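Workshop habits I picked up from good bosses

Last updated: 22/01/2025

I've worked for three small companies in my life and every one of them had an owner who knew more about looking after a workbench than anybody on the floor. Most of what I do at home now comes straight from them, and I still get a kick out of using it!

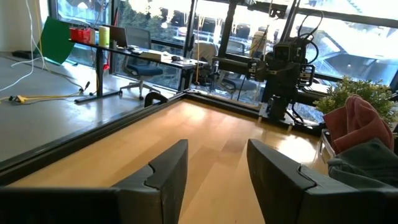
By Ilídio Baptista

Let's start with glue, my favorite subject. At Antal, where I swept up and later ran the small repairs bench, the owner kept every bottle of wood glue upside down in a block with holes drilled in it. He'd been doing it since before he had any employees. The glue is always at the tip, you never stand there shaking, and you can see right away when one is getting low. I made my own block from a scrap of 2x4 and it took me one coffee.

Wipe the nozzle before you put the cap back on. If it has already dried shut, stand the tip in a cup of warm water for a few minutes and pull the plug out with a screw. Don't stab at it with a knife (I have the scar).

Sandpaper next. Write the grit on the back of every piece you tear off, in pencil, more than once, so the number survives when you tear it again. For rubbing down an old chair I go up to 400 and stop. If the finish feels rough between coats, a very light pass with worn-out 400 is lovely, much gentler than a fresh sheet. Keep the worn ones! 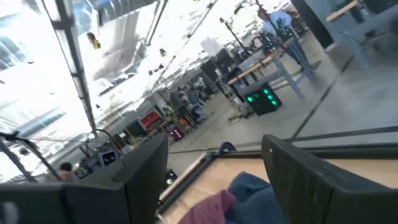 The owner at Kevum was a completely different person, loud and always on the phone, but she had a rule about the last bit of the day that I loved. Eighteen minutes before closing, tools down, everybody cleaned, and she cleaned too. She took the worst job, the floor drain, every single time. I set a kitchen timer for 18 minutes at home now and it's amazing how much gets put away. Start with whatever is wet or sticky, then blades, then the floor.

Oily rags are the one thing I'll nag you about. Lay them flat outdoors, one layer thick, until they're stiff and dry. A balled-up rag with linseed oil on it can heat up by itself and catch fire. She sent a man home once for tossing one in the trash can, with pay, and asked him to come back in the morning and show the new people how to do it right. He did, too, and he was very good at it.

Drawers that stick: rub a plain candle along the runners. Squeaky hinge: lift the pin out, wipe it clean, a dab of petroleum jelly, back in. Rusty pliers go in white vinegar overnight, then rinse, dry them really well and oil the joint the same day.

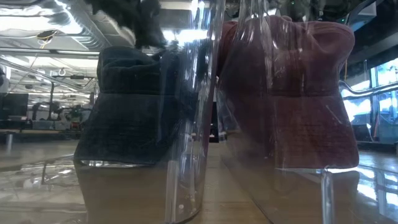 My third boss, at Skondeck, had a vise dated 1913 that had belonged to the shop before his, and he let apprentices use it from day one. His trick was to glue scraps of leather to a pair of wooden jaw pads so that nothing soft ever got marked. Mine are cut from an old belt and they've lasted years.

He also kept a notebook by the door where anyone could write down what was running out. No asking, no forms. We have one on the fridge now, and my wife Takeo-proofed it (Takeo is the cat) by tying the pencil up high. Masking tape, size 8 screws and dish soap are on it this morning.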